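Biltden — LIESMICH

Stand: 2020-02-27

Hallo und schön, dass du reinschaust! Biltden ist meine Bildersammlung zu offenen Desktop-Rechnern, also alles, was man sieht, wenn die Seitenwand ab ist: Sockel, Speicherbänke, Kabel, Laufwerkskäfige. Ich hab damit angefangen, als ich für Maysoun Srour eine Teileliste bebildern sollte, und dann ist es ein bisschen ausgeufert — jetzt sind es 669 Bilder in 17 Ordnern.

Ein Ordner entspricht einem Termin am Tisch. Die Namen der Bauteile stehen in teile.csv, mit Semikolon getrennt (ja, Tamer, ich weiß). Bei 94 Bildern fehlt die Zuordnung noch, die kommen im März dran.

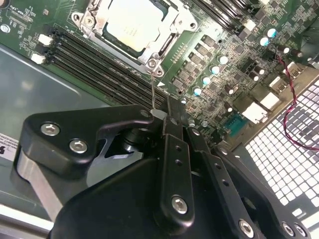
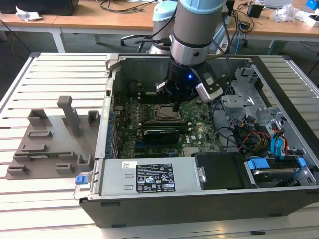
Ordner 9, Dell-Board: CPU-Sockel mit Metallrahmen, ohne Kühler. Erstes Bild nah dran, zweites mit Netzteil und Laufwerkskäfig.

Als »Sockel« zählt bei mir der Rahmen samt Prozessor, die Speicherbänke laufen extra. Bei den Kabeln hab ich nur nach Farbe sortiert, die blauen SATA-Leitungen haben aber eine eigene Zeile — die suche ich selbst ständig. Kondensatoren stehen nur als Gruppe drin, einzeln war mir das zu viel Gefummel!

Fehler in der Liste bitte an mich oder an Tamer Hijazi, er pflegt die CSV mit. Nutzen dürft ihr alles, schreibt einfach »Biltden« dazu.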